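What Is Memory, And Why Does Your Computer Run Out Of It?
by Benedek Deák
Friday, June 2, 2023

Right, quick one this week. Loads of you wrote in about slow computers. Games that stutter. Tabs that go blank. A homework file that took ages to open. Most of the letters blamed the screen or the mouse or a little brother. Mostly it's the memory.

So. Two kinds. People mix them up all the time, grown-ups too.

Storage is where things are kept. Your photos, your saved games, that story about the dragon you never finished. Switch the computer off, switch it on again, still there.

Memory (the proper name is RAM) is where things are put while you're using them. Switch off and it all goes. Gone. So save your work!

Think of cooking tea. The cupboards are storage – big, but you have to walk over and rummage. The worktop is memory. Smaller, but everything on it is right by your hand. You can't chop a carrot inside a cupboard. 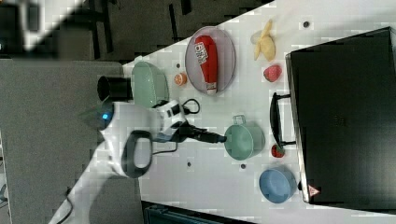 Jerkula wants to know why they don't just make the worktop enormous and forget about cupboards. Good question, and two answers. First, memory costs a lot more than storage for the same amount of room. Second, it forgets everything when the power goes, so you'd lose your whole computer every bedtime. Not great.

How big is it then?

We measure it in gigabytes, GB for short. One gigabyte is a thousand million bytes, more or less, and a byte is enough to hold one letter like A or q. Lots of letters.

A plain computer for schoolwork might have 8 GB. One for games, more likely 16. You can get plenty more than that but you probably don't need it for spelling practise.

Now open a game. Then a web page. Then music. Then 20 more web pages, because you forgot to close them (I do this). Each one takes a bit of the worktop. After a while there isn't a clear space left.

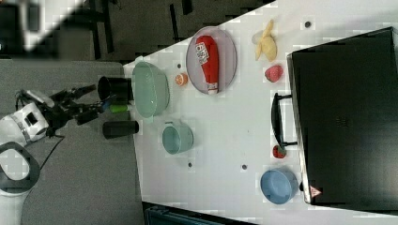 Everything in use needs its own bit of space.

What happens when it's full?

The computer doesn't just stop. It's a bit cleverer than that. It looks for something you haven't touched in a while and moves it off to storage for now. Later you click on that thing and it has to go and fetch it back. This is called swapping. Storage is much slower than memory, so you sit there. Little spinning circle. Sigh.

If it has to swap all the time, back and forth, back and forth, the whole machine crawls. There's even a word for that – thrashing. Brilliant word.

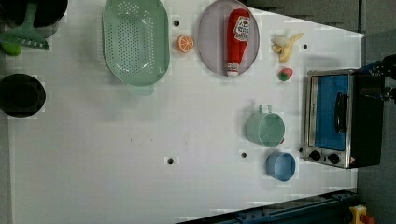

And closing things really does help. When you shut a program the computer gets that space back and can give it to something else. Turning the whole thing off and on again clears the lot, that's why grown-ups always tell you to try it.

Does the speed matter?

Yes, a bit. Memory has a speed as well as a size. Fast memory hands things over quicker. But if you've got too little of it, being fast won't save you, the computer still has to keep swapping. Get enough first. Then worry about speed.

Try it yourself

1. Ask a grown-up to help you find the page that shows what your computer is doing. On Windows it's called Task Manager. On a Mac it's Activity Monitor.

2. Look for the word Memory. Write down how much is being used.

3. Open a game or a few web pages. Look again. Has teh number gone up? 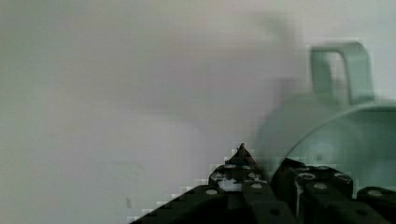 4. Close them all, wait a moment, and check once more. It may not drop right back to where it started. Computers like to hang on to a few bits in case you want them again.

Words to remember

RAM: short for random access memory. The computer can jump to any part of it straight away.

Gigabyte: a measure of how much fits.

Swapping: moving things out to storage when memory is full.

Next time, graphics cards, and why they've got memory all of their own. Send questions in before the August break please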